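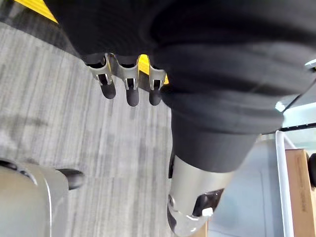 December 7, 2018
Minutes taken by Jolien Bosman

Present: Berenice Manríquez (chair), Ikechukwu Nwankwo, Jasper Van Hecke, Jolien Bosman. Apologies from Fergal Madigan.

1. Winter clothing collection. Berenice reported that the Gilirero collection has brought in 529 pieces so far, most of them sweaters and coats. Sorting is behind. Dark knits are the slowest, as it is hard to tell a sweater from a cardigan until it has been opened out. The black one in the photo is typical: soft folds, a matte knit with faint ribbing, and no way to grade it without turning it over. Jasper asked that all black and navy knits go in one pile and be graded last, near the window. Agreed.

2. Sorting floor. Clothes are still being put down on the gray carpet. Ikechukwu said the carpet sheds and the lint shows on anything dark. He would like everything on tables by the next session. Berenice said the tables from Schouten are too low for standing work and two people had complained of sore backs in August. Jasper has a set of bed risers at home and will try them under one table. If they hold, we buy more. The carpet is also to be vacuumed before each session, including along the walls.

3. Folding. There was a long discussion about sleeves. At present some people fold them in behind and others lay them across the front, so the stacks lean and the size labels end up on different sides. Agreed: sleeves behind, fold in thirds, label facing out. Jolien to write this on a card and tape it up by the shelves. Coats are to be hung and not folded. We are short of hangers, and Ikechukwu will ask at Grulleck whether they have any to give away.

4. Washing. 45 pieces were sent to the laundry last month and 6 came back with marks that had not been treated. Berenice will speak to them. Wool is not to be sent until this is settled. Jasper asked who is checking care labels at the door. No one has been doing this regularly. Fergal to be asked.

5. Boxes. Trorka has offered 3 large shelving units, used. Measurements have not been received. Jolien to get them before we say yes, as the back wall has a radiator on it. Boxes are to be marked on the short end only.

6. Other business. The key to the side door is missing again. Berenice will have another one cut.

Date of next meeting to be set by email once Fergal has replied.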